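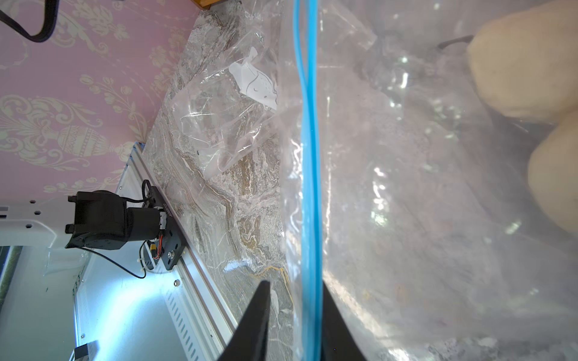
Please stop counting walkovers as 5–0 wins, it makes our goal difference look like something we earned, was the first message that came in after the last upload. Fair point. Fixed, see **Walkovers** lower down. Old column kept for anyone whose scripts need it.

# kwon-shield-results

Match results for the Kwon Shield, women's and mixed hockey, all divisions. League matches plus the cup rounds. No friendlies, no indoor.

Last updated 16/05/2025.

## What's in it

- `matches.csv` – one row per match, 1381 rows
- `clubs.csv` – club names, short names, home pitch, the lot (37 clubs, incl. ones that folded)
- `scorers.csv` – goals by shirt number, patchy
- `cards.csv` – green / yellow / red, team level only
- `changes.txt` – what I altered by hand and why

8 seasons. The earliest is thin, sorry, half the match cards were never handed in and the league site from back then is gone.

## Columns in matches.csv

| column | what it is | notes |
|---|---|---|
| `match_id` | season + division + number | don't sort on it, not in date order |
| `date` | day played | NOT the day it was meant to be played |
| `date_orig` | first fixture date | blank if never moved |
| `home`, `away` | short names, match `clubs.csv` | |
| `hg`, `ag` | goals at full time | shuffles not included |
| `shuffle` | winner of the shuffle | cup only |
| `status` | played / walkover / abandoned / void | |
| `pitch` | where it was really played | |
| `hg_league`, `ag_league` | the old way, walkovers as 5–0 | for the official table |

Dates are day first. Opening it in a spreadsheet set up for American dates will quietly swap half of them, check before you save.

## Walkovers

Used to be in `hg` and `ag` as 5–0, same as the league does. Now blank in those two and the awarded score sits in `hg_league` / `ag_league`. So:

- want the official table? use the `_league` columns
- want how teams played? use `hg` / `ag` and drop the blanks
- don't mix them. I did, once, and had Hikley Seconds down as the best attack in Division Two

Which side failed to turn up isn't recorded seperately. The one with nought is the one that didn't show.

## Abandoned matches

Messy. League rule was different before the handbook changed. Early seasons: score stood if the second half had started. Later on: replayed unless both captains signed to let it stand. I've put `abandoned` in both cases and the score at the time. If there was a replay it gets its own row and the first one turns to `void`.

Floodlight failure at Distorness is most of them. There's a `pitch` column, you can see for yourself.

## Clubs that moved or merged

Dernville and Dernville Park were two clubs, then one, now two again. Treated as three entries in `clubs.csv` with a `parent` column. I know this annoys people. Couldn't find a way that kept the promotion history straight and this was the least bad.

Distorness changed home pitch mid-season once. `clubs.csv` only has the current one, so for travel distances use `pitch` in `matches.csv` instead.

Hikley run several sides. Firsts are `HIK`, then `HIK2`, `HIK3`. Players shift between them all the time and nothing here tracks that.

## Scorers

Shirt numbers, no names. Deliberate. A good few of these players were under eighteen when they started and I don't want to be the person who put them on the web. Please dont send me a version with names added, I won't merge it.

Numbers aren't stable either. Same number, different player, next week. Fine for "how many from the bench", useless for a career total.

Own goals are `OG`. Penalty corners marked `PC` only where the umpire wrote it on the card – some always do, some never. Blank does not mean open play.

## Where it came from

Match cards, typed in by hand. League website for the later seasons, checked against the cards where I had them. Where the two disagree I went with the card, unless the result had been through an appeal, in which case the appeal. All in `changes.txt`.

## Known problems

- cup rounds in the second season missing entirely
- `cards.csv` has no greens before the league started asking for them
- one Dernville home match is listed with both dates in April, one of them must be wrong, waiting to hear
- umpires not included, nobody asked me to and I'd need to ask them
- start times: gave up

## Using it

Tables by hand are easy enough: three for a win, one for a draw, goal difference, then goals scored, then head to head. Points deductions are in `clubs.csv` under `deducted`, by season. Forget those and your bottom two will be the wrong way round.

There's a small script in `tools/` that builds the table for any division. Works on my laptop. Needs Python, nothing else to install.

Please don't use this for betting odds or for ranking under-age sides.

## Licence

Free to use and change, say where you got it. If you publish something, a link back is nice, not required.

## Corrections

Open an issue with the `match_id` and what's wrong. Photo of the card if you've still got it. Small things I do in batches at the end of the month. Appeals and deductions I'll do straight away if I'm near a computer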